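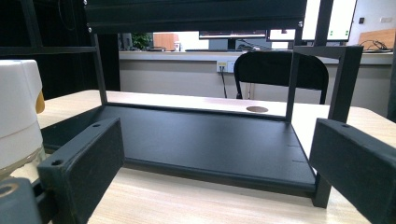 *The hand-held gripper with the wide block fingers, open in front of the black rack.*

I spent most of July going back and forth between two sets of fingers for the hand-held gripper, and I want to write down what I found before I forget the details. Both sets fit the same gray body. One is the black block pair in the photo. The other is the slim pair from Florside, which I had been using since spring.

The reason for the test was simple. Maj-Britt Sandberg is training the arm on our shelf tasks, and she was throwing out too many of my recordings. Small items slipped at the moment of lift, or the fingertips drifted out of view when I closed on something wide. She asked me to try the block fingers for a while and see if the numbers changed.

**Setup**

I kept the setup dull on purpose. Same table, same rack, same controller (a Sumau unit, old firmware). The task was to pick an item off the table, place it on the rack's tray, let go, back out, then do the same thing in reverse. I ran 192 trials with each set of fingers, spread over enough days that I wasn't just measuring how tired my wrist was.

I used 3 kinds of item: a plastic bottle, a small cardboard box and a dish sponge. Justinas Rimkutė picked them. I would have left out the sponge.

**Block fingers**

The good part is the grip. The contact face is wide and the bottle doesn't rotate when it's held off center. With the Florside pair I had to find the middle of the bottle or it would swing. With the blocks I could be sloppy and still get it onto the tray.

They also stay in view. When the gripper is fully open, both fingers sit in the lower corners of the camera picture and I can see everything between them. Maj-Britt says this helps her more than the grip does. With the slim pair, the fingers were sometimes so thin against a dark background that the tracking lost them. These are black too, but there is a lot more of them.

The bad part is clearance. The rack has thin posts at the back corners and a thicker one on the right, and I hit that one constantly in the first few days. Going in from the front you also have the top beam to think about. I learned to come in low and level and to open the fingers only once I was over the tray. Backing out is worse, because the fingers are open at that point and take up the most room.

They are heavier as well. I didn't weigh them. I noticed it in the thumb after an hour or so.

**Slim fingers**

The Florside pair is still better for the box. It's a flat little box, and a narrow tip can get under one edge and tip it up. The blocks can only squeeze it from the sides, and if it's lying against something I have to push it free first. That adds an extra move to every recording, and Maj-Britt would like the arm not to learn it.

The sponge made no difference. Anything can pick up a sponge.

Changing between the sets is annoying. The screws are easy enough to get at, but the zero point shifts a little each time, so I have to run the open/close calibration again. It failed on me 3 times when I did it with the controller already connected. Unplug it first, then power up, then connect. The Juška manual for the body has these steps in a different order and I'd ignore it.

**Where it ended up**

We have 2288 usable recordings in the shelf set now, counting everything from before this test. Far fewer are being rejected since the switch. Some of that is surely me getting better at the task, and I can't separate the two.

For now the blocks stay on, and the box task gets its own sessions with the slim pair. I've asked Fondex for a quote on a third set, with the same wide face but tapered toward the tip. Justinas thinks the taper will bring back the rotation problem with the bottle. He may be right. I'd still like to try it on the box before I swap fingers another dozen times.

I also put a strip of thin rubber on the inner face of the slim pair near the end of the month, but I only got through a few trials with it. So far it peels at the lower edge. I'm going to try a different glue and run the bottle again.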